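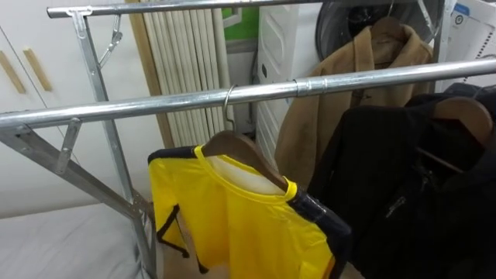
Notebook, bedroom set, Flidbridge. October, open day.

8:10 a.m. In before the doors. Ran the arm self-check twice, both clean. Left wrist still reports a small offset after power-up, same as last month, and re-zeroing clears it. Wrote the value on the sheet by the console. Battery cart is charging in the hall. We ran on the wall supply all day so the cart was never needed.

Visitors came in groups, first one at 9:30. Tramholm sent two groups from their service side, and Mondal sent one, mostly people who do fixtures and tooling. The rest were walk-ins and families. Door count at close was 796 for the whole building. A lot of those never got past the hall, where the small arms were sorting blocks.

Demo as planned was hanging clothes, picking clothes off a hanger, and laying a garment on the bed. We cut the first one after the rehearsal. Hooks on the rail take too long and people drift off. What we ran was:

Walk in a short distance, stop, look at the rack.
Reach and grip at the shoulder of the garment.
Lift clear, turn, place on the bed.
Return to the start pose.

Lift clear is the part to work on. The hanger hooks are a loose fit on the tube, and if the pull has any sideways component the hanger slides along before it comes up. Raising the wrist first and moving away second fixed most of it. I set the vertical lift to 200 mm before any lateral motion is allowed. Leave it there until someone has a reason to change it.

Heavier garments are a different problem. With a wool coat the grip force has to go up, and then thin jersey fabric bunches in the fingers if you forget to bring it down again. There is no per-garment setting in the demo script, it is one number for the whole run. I changed it by hand between groups, and forgot once, in the second Tramholm session. The grip held but the placement was a mess. Should be a lookup by garment class. Ticket opened.

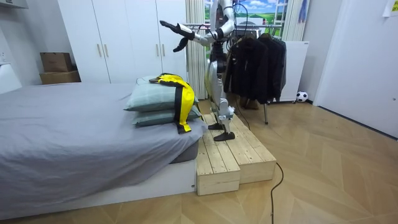 Step platform is fine under load. I put a level on the upper tier at lunch and again at the end and got the same reading. The lower tier needs two more screws. The planks are bare pine, so somebody should sand the front edges before a visitor gets a splinter. Cable run across the floor needs a cover. I said this in the spring too. We kept people behind the line at the door and there was no trouble, but the line is only tape.

Arm clearance: with the shoulder fully up the reach envelope goes higher than the drawing we gave Witine. They did the safety review from that drawing. Send them the new one before the next public session, and ask if the overhead limit needs to be set in software. For the afternoon I capped shoulder speed at 30 percent and kept the stop button in my hand.

Questions that came up more than once:

How long does it run on a charge. Told them we were on wall power and did not quote a number.
Can it fold. No. We have tried sleeves only.
What happens if it drops something. It stops and waits for an operator.
Is someone driving it. The reach and grip were autonomous, the walk in was on the remote. I said so every time. One of the Mondal people asked to see the remote and I let them hold it with the radio off.

Logging: we got 50 complete cycles on disk. The first two files have the wrong clock, off by an hour, fix at import. Wrist camera was on for all of them. Room camera stopped recording during lunch when the drive filled up and I didn't notice until the 1:30 group, so there are cycles with wrist view only. Marked in the index.

4:45 p.m. Powered down, arms parked, cables coiled. Fingertip pads on the right hand are worn smooth at the thumb. Spares are in the second drawer at the bench, only one pair left, order more.

To do:
Garment class lookup for grip force
New envelope drawing to Witine
Floor cable cover
Screws and sanding on the platform
Bigger drive for the room camera
Thumb pads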